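# Sarnano Shirts: data card

Sarnano Shirts is a set of short clips about one household chore: picking up a t-shirt, opening it out and folding it on a fabric-covered surface.
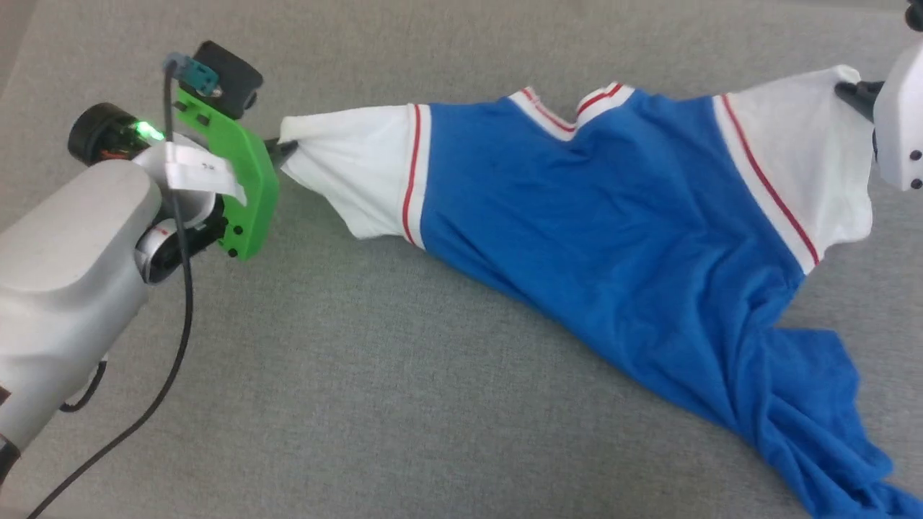

The set covers t-shirts only. Earlier plans had towels and pillowcases in it as well, but those fold along straight edges and gave us little trouble, so they were moved to a separate set called Pundindale. If you need flat linens, use that one. The label formats match.

## What is in the set

- 120 clips, one fold attempt per clip
- 31 shirts, all short-sleeved, all used clothing
- 4 fold styles
- one notes file per shirt

Clips were collected in May. A clip starts with the shirt down on the surface and ends when the shirt is folded or the attempt is given up. Failed attempts are kept and marked as such. Please don't drop them without reading the section on outcomes.

## The shirts

Shirts came from two boxes of secondhand clothing. We took out anything with a collar, a zipper or a pocket. Plain shirts, ringer shirts and printed shirts are all in. Each one has an ID sewn inside the hem, and that ID is the folder name.

The notes file for a shirt gives its size, main color, second color if there is one, fabric blend from the care label, and whether the sleeves are set in or raglan. Where the care label was missing or washed blank, the blend is written as `unknown`. We did not guess by feel.

Shirts were washed before their first session and were not ironed. Creases from the dryer are part of the set.

## Fold styles

`thirds`: Both sides fold in to the middle, sleeves go back on themselves, then the shirt folds up from the hem in three.

`half`: Sleeve to sleeve down the center line, sleeves tucked in, then hem to collar.

`file`: Same as thirds, with one more turn so the shirt can stand on its edge in a drawer.

`pinch`: The quick fold done from a pinch at the shoulder and a pinch halfway down the side. This has the most failures by a wide margin.

The style is fixed before the clip starts. If the shirt ends up in a different style by accident, the intended style stays in `style` and the outcome is `wrong_fold`.

## Steps

Every clip is split into steps with a start and end time:

1. `pick`: the first hold on the fabric
2. `spread`: pulling the shirt open, normally by the sleeves or shoulders
3. `smooth`: getting wrinkles out of the body
4. `fold`: each fold is its own entry
5. `settle`: final straightening, may be missing

`spread` can come back after `fold` when a sleeve slips and the shirt has to be opened again. Count on steps repeating. A script that expects each name once per clip will break.

A sleeve counts as held when the fabric bunches at the point of contact. Ruwan Haque labeled the first pass and Dexter Ruiz-Ortega checked it. They disagreed most over where `spread` stops and `smooth` begins. The rule they settled on is that `spread` ends when both sleeves are let go.

## Outcomes

79 clips are marked `good`. The rest are `loose`, `wrong_fold` or `gave_up`.

`good` means the edges line up within two fingers and no sleeve sticks out. `loose` means the fold is the right one but would not survive being put on a shelf. We know this is a judgment call. The comments column says what was wrong in each case, in plain words such as "left sleeve out" or "collar rolled under."

Left and right always refer to the shirt as worn, including when it is face down.

## Known problems

- Light-colored shirts outnumber dark ones.
- There are no children's sizes.
- The surface fabric grips cotton a little. Folds that hold here may slide on a smooth tabletop.
- Two shirts share a printed design in different sizes. Go by the sewn ID.
- Some `smooth` steps are under a second long. They are real, but you may want to merge them with the step before.

## Files

```
shirts/<id>/notes.txt
shirts/<id>/clips/
labels/steps.csv
labels/outcomes.csv
```

Times in `steps.csv` are in seconds from the start of the clip. The older Talukder tool writes frame numbers, so convert first if you edit labels with it.

Corrections to labels are welcome. Send the clip name, the step, and the time you think is right.

## Comments (3)

**mavis_t**
Is the hem in the file fold supposed to end up inside or outside? The text reads like outside but two of the clips I opened have it inside.

**Dexter Ruiz-Ortega**
Outside. If it's inside it should say wrong_fold. Send me the clip names and I'll fix them Monday.

**clirier_user**
Used the steps file with the towel set too and the columns line up fine. Would like long sleeves at some point.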